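Notes for the Hendbridge library talk, August. Room opens at 7. Slides are on the stick and also in my email.

# Buying secondhand knitwear without regrets

## Opening (keep it short)

Say who I am: Colin Stockdale, I ran the mending counter at Fluvel until the shop closed, and now I do repairs from home. Ask who has a sweater with a moth hole in it. Wait for hands.

Main point, say it early: most bad buys come from looking at the color and the price first. Look at the yarn, the seams and the cuffs, then look at the price.

## Reading the label

- Care label is usually in the left side seam. Sometimes it has been cut out. Knock the price down in your head if so.
- Fiber content is listed by weight. A "mohair sweater" can have very little mohair in it. Read the numbers out loud from the sample card.
- The size on the label is what it was when new. Bring a tape. Measure chest and sleeve on a sweater at home that fits, and write both down in your phone.

Tell the Jurčo story here. Viera Vrabec bought a gray cardigan at Jurčo in a size large, got it home, and it fit her nephew. It had been through a hot wash at some point. The label still said large.

## Fuzzy yarns

Slow down for this part. At the last talk people had more questions about fuzzy sweaters than everything else put together.

Hairy yarn hides things. Small holes close over, and thin spots look fine until you hold them up to a window. Put one hand inside the body and spread your fingers. Do the same at the elbows. On anything with a pattern across the chest, turn it inside out and look for long strands on the back, and pull gently to see if any are broken.

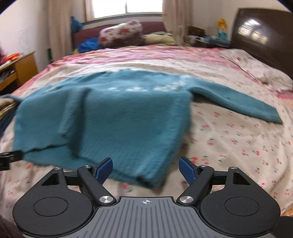
## Cuffs, hems and necks

1. Stretch the cuff and let go. It should come back. If it stays wide, the ribbing is worn out and has to be reknit.
2. Look along the hem for waves. Waves mean it was hung on a hanger for years.
3. Check the neck seam from the inside. A popped neck seam is a ten-minute fix, so don't walk away over that.

Pass the two sample cuffs around. Ask Hugo to make sure they come back to the front.

## Moths

Bag it before it goes in the closet. Freezer for a week, out for a day, freezer again. Brush the seams outdoors.

Someone will ask about cedar. It smells nice and I would not count on it.

## Prices

I kept receipts for 187 sweaters over the years. The expensive ones did not need less repair. Skip the chart if we are running late.

## Questions

Repeat each question for the back row. Tormod Moen has the sign-up sheet for the darning class. Chairs go back against the wall before we leave.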